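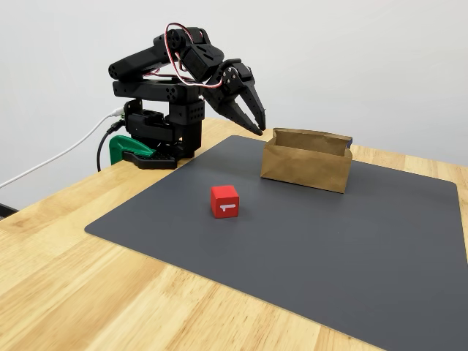 4. Tidying and packing as test chores

4.1 Choice of chore

Reports on machines in the home tend to begin with the chores that people dislike most: laundry, dishes, the clearing of a child's bedroom floor. The Allside project took the opposite course and began with the smallest part that these chores have in common. A thing is lying in one place, it belongs in a container, and somebody has to move it there. In a kitchen the thing may be a lemon and the container a bowl. At the packing benches of Kauppinen, the second setting studied in the project, it is more often a hinge or a bag of screws, and the container is whatever the customer's order goes out in.

Interviews in Gorurden households and at Kauppinen showed that people seldom regard this movement as work at all. Respondents described it as something done on the way to something else. When they were asked which part of a chore they would hand over first, most named the whole chore or none of it. This matters for the question in our title. A machine that can put one object into one container has not tidied a room, and it would be misleading to report it in those terms. It has, however, done something without which no room can be tidied.

4.2 The reduced task

The reduced task uses a single small cube and an open paper container on a plain mat. The machine is a desktop arm with a two-fingered gripper. The instruction is to take hold of the cube and leave it inside the container. Figure 2 gives the working area from overhead. The cube and the container lie on opposite sides of the gripper, with open mat between them, so that reaching for the one and finding the other are separate movements.

Paper was chosen with some care. Rigid plastic tubs are common in work of this kind and are forgiving: a finger that brushes the rim does little harm. A paper wall bends, and once bent it presents a different opening to the next attempt. Oskari Nurmi, who prepared the protocol, asked that creased containers should stay in use until they could no longer stand open. The packing staff at Kauppinen work in much the same way and do not stop to straighten a flap that still lets the goods in.

The cube, by contrast, is an easy object. It has flat sides and a strong colour, and it does not roll. We make no claim that success with it would carry over to a sock or a wet spoon. Its use allows a failed attempt to be traced to the reach, the grasp or the release, without a long argument about the shape of the thing being held. It may still be set down at any angle, and the angle matters to a gripper with two fingers. A cube lying square to the fingers can be taken straight away, whereas one with a corner turned towards them calls for a turn of the wrist or a less secure hold.

An attempt was recorded as complete when the cube rested inside the container and the container was still upright. Attempts in which the cube was dropped on the rim and then fell inwards were entered separately. Eino Räsänen and Impi Nurmi marked the recordings independently and met to settle the entries on which they differed. Most of their differences concerned the release – in particular, whether a cube that had been let go early and had bounced into place should stand as a complete attempt. The rule adopted was that it should, with a note.

Figure 2. The reduced task seen from above: cube, gripper and open paper container on the mat. 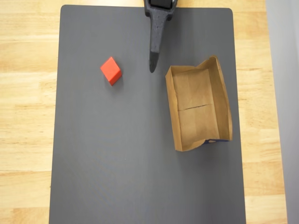 Hilkka Pelkonen, in a written comment on the draft, doubted that a task of this kind says anything about chores. Her view was that the difficulty of a household lies in deciding what belongs where, that the lifting is the part a tired adult can do half asleep, and that a tidy mat with one object on it removes the very thing that makes tidying hard. She added that she would sooner see a machine make poor progress on a real kitchen table than good progress on an empty one.

We accept the first half of this objection. Deciding where things belong is not tested here, and Section 5 takes it up with mixed objects and more than one container. On the second half we differ. In the earlier kitchen trials, failures were recorded in such numbers and of so many kinds that the authors could not say which of them would go away with a better grasp and which would not. A poor result on a real table is informative only where its causes can be told apart. The reduced task is slow and rather dull to watch, but it permits this.

4.3 What would count as useful

Respondents were also asked how reliable a machine would have to be before they would leave it alone with a chore. The answers from the two settings were far apart. At Kauppinen the staff thought in terms of a run of orders, and several said that one misplaced item in around 100 would be more trouble than the machine was worth, as every parcel would then have to be opened and checked. Householders were more lenient about mistakes and much less lenient about supervision. They would put up with an object left on the floor. They did not wish to stand by and watch.

Tapio Vainio has suggested that these should be reported as two separate measures, one for the error itself and one for the attention that the machine demands of the people near it. The suggestion has been followed in the remaining sections. The Hivance scoring sheet, which was drawn up for shop-floor use, has no column for attention, and one was added before the household visits in December. Attempts marked before that change carry an error score only and are left out of the comparison between the settings.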